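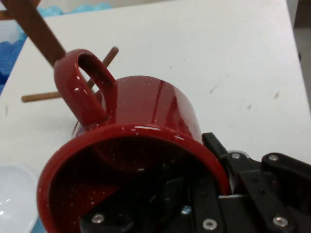

## 2 Jun 2021 — mug tree, wrist view only

Tried dropping the overhead camera altogether. Rekha Salian's bet is that the wrist camera sees everything the policy needs. My bet is that she has never tried to find a peg from behind a handle.

Setup: Lodura branch, trained on 210 demos, same red speckled mug throughout, gripper holding it by the rim. Plate and mug tree both stay on the table. I did not tidy the blue cloth, as the training data wasn't tidy either.

Results, wrist only:

- 19 trials, 10 hangs
- with overhead view back in: not rerun yet, so no gloating from either side

Most of the misses go the same way. On the final approach the mug fills a good part of the view, the handle loop lands more or less over the peg, and the policy has to decide which bit of wood is the one it wants. It picks the post fairly often. The post is thick and dark and, I suppose, more persuasive.

Second suspicion is glare. The rim and handle throw bright highlights, and the white flecks in the finish don't help. Masking the gripper out of the image made no difference I could measure, which is an afternoon I'd like back.

Rekha wants to crop tighter around the handle. I want 80 more demos with the tree turned to odd angles, which would bring us to 290. We agreed to do both and blame each other in July.

To do:

- rerun with overhead, same start poses
- log the peg angle this time (me)
- move the checkpoints off Hedegaard before it fills up again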